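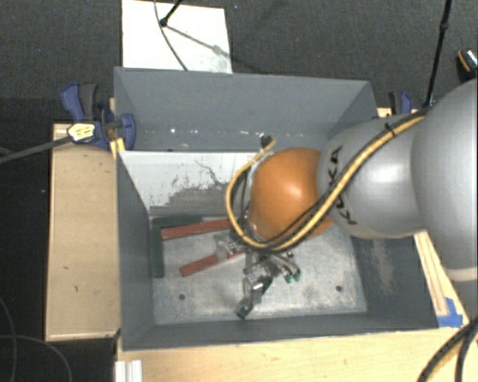
Notebook, Stelham shop, packing end
7 Oct 2019

Bin cell running since first thing. Job for the week is the Lullside order, strips out of the bin, red and green mixed. Written up now while I remember it, will tidy later if anyone needs it for the handover folder.

Started with a full bin and the arm at the slow setting. It does well while there is a heap to choose from. It gets fussy when there are only a few left and one is lying tight along a side or in a corner. Strips lying across each other are fine as long as one end is clear. Strips flat against a wall are not, the finger has nowhere to go. Same trouble as in July, so it isn't the new fingers.

Dark green against the grey in shadow is also poor. Red is found every time. Moved the lamp over a bit after the morning break and the green was better, but then the sloping panel threw a glare back and I had to turn the lamp down again. Left it halfway. Please don't move it until I have tried it with the blinds shut.

Counter at the end of the shift: 883 picked. 7 stops that needed a person. Five of those were the last strips in the bin, one was a double pick, one was me leaning on the guard switch. Full order is 2304, so on this showing we finish without anyone staying late, provided the refills are on time.

Refills are the thing to talk about. By hand, two people stood at the bin all day and the bin never ran out because they saw it getting low and one of them went for more. Now one person looks after the cell and also does labels, and the first sign that it is low is the arm stopping. Had a wait after lunch for that reason, the trolley was still down at goods in. Suggest a refill every 90 minutes by the clock whether it looks low or not, and put it on the board.

Backs: both of the people who used to be on the bin say it is easier. Reaching down into it was the worst job at this end and I don't think anyone wants it back. What they do say is that the day is longer. When you were picking you had someone opposite to talk to. Now you are at the label bench with your back to the room, listening for the beep. One asked if the bench could be turned round to face the cell. Can't see why not, the air line will reach. Will ask.

Other complaint is about the stops. The person on labels has to leave a half-done sheet, open the guard, push the strip over, close up, reset, and then find their place again. It takes no time on paper but it breaks up the afternoon. I would sooner let the arm give up on the last few, call the bin empty and carry on with the next lot, then clear the leftovers by hand once at the end. Need Adamczyk to say if that can be done from our screen or if it has to be them.

Pay grade for looking after the cell is still not settled. Noting it because I was asked twice today and had no answer either time. It has gone up to the office.

Checks at close:
Cables on the arm looked over, ties tight.
Bin clamps tight on both sides.
Panel is wearing in the lower middle. Leave for now, look again when the order is out.
Fingers wiped, green tips all right.
Plakura manual is back on the shelf, page with the reset steps has come loose.

Tomorrow: try the lamp with blinds shut, first refill by the clock, ask about the bench. If the double pick happens again write down how the strips were lying before you reset it.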